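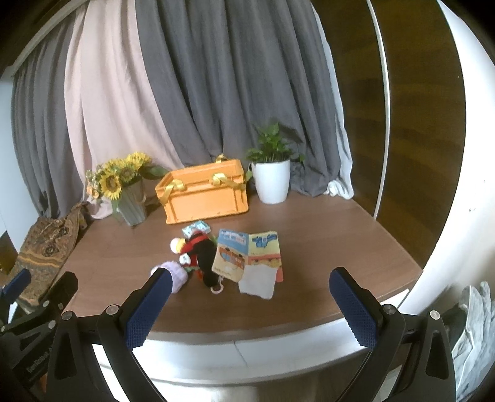 Full-length curtains in grey and pale pink.

MEDIA RELEASE
Fri 22 May

Cilldale curtain bank opens to all renters ahead of winter

Renters across Cilldale can now apply for free second-hand curtains through the Stoslow Curtain Bank, whether or not they hold a concession card.

The curtain bank, run by local housing service Werkent, collects used curtains in good condition, cleans and mends them, and cuts them to fit the windows of the homes they are going to. It has supplied 895 households in the district so far. Until this week applications were limited to concession card holders and people referred by a support agency.

Werkent manager Rodica Ciobanu said the old rule had left out many people living in cold houses.

"We were getting calls every week from working families in rentals with nothing on the windows but an old roller blind," Ms Ciobanu said. "They didn't qualify and we had to say no. From now on they fill in the same form as everyone else."

The change follows a large donation of fabric from Bucur, the furnishings wholesaler on the Stoslow road, which is clearing its warehouse before moving to a smaller site in December. The company has handed over 3,415 metres of lining and curtain fabric, most of it in greys, creams and dark blues. It has also lent the curtain bank two industrial sewing machines and a cutting table.

Owner Paraschiva Bucur said the fabric was end-of-line stock that would otherwise have been sold off cheaply interstate.

"It's good heavy cloth and it was made for this climate," Ms Bucur said. "I'd like to see it hanging in houses here."

Each household can apply for up to 3,000 dollars' worth of curtains, based on what the same windows would cost to fit new. Tracks and brackets are not included, but the workroom keeps a box of used ones that applicants are welcome to look through. Tenants will need their landlord's permission before putting up new tracks. Werkent can provide a letter to send to the agent.

Workroom supervisor Charito Aquino said the most common problem was wrong measurements.

"People measure the glass," Ms Aquino said. "We need the full width of the track, and the drop from the track to wherever you want the curtain to finish. For a bedroom or lounge we'd suggest going right to the floor. Write down which window is which — we do get forms with six numbers and no rooms."

Curtains are lined where the fabric allows. Applicants can ask for a colour but may not get it, and pairs for very wide windows take longer to find. The current wait is three weeks for standard sizes.

The curtain bank is still taking donations. It is short of long drops and anything with a thermal backing. Curtains should be dry, free of mould and with the hooks taken out. Blinds, nets and shower curtains can't be accepted. Donations can be left at the Werkent office during opening hours and should not be left outside the door overnight.

Application forms are available at the Werkent office and the Cilldale library. Staff can fill in the form over the phone for anyone who has trouble with it.

Media contact: Relu Nistor, Werkent, Cilldale

ENDS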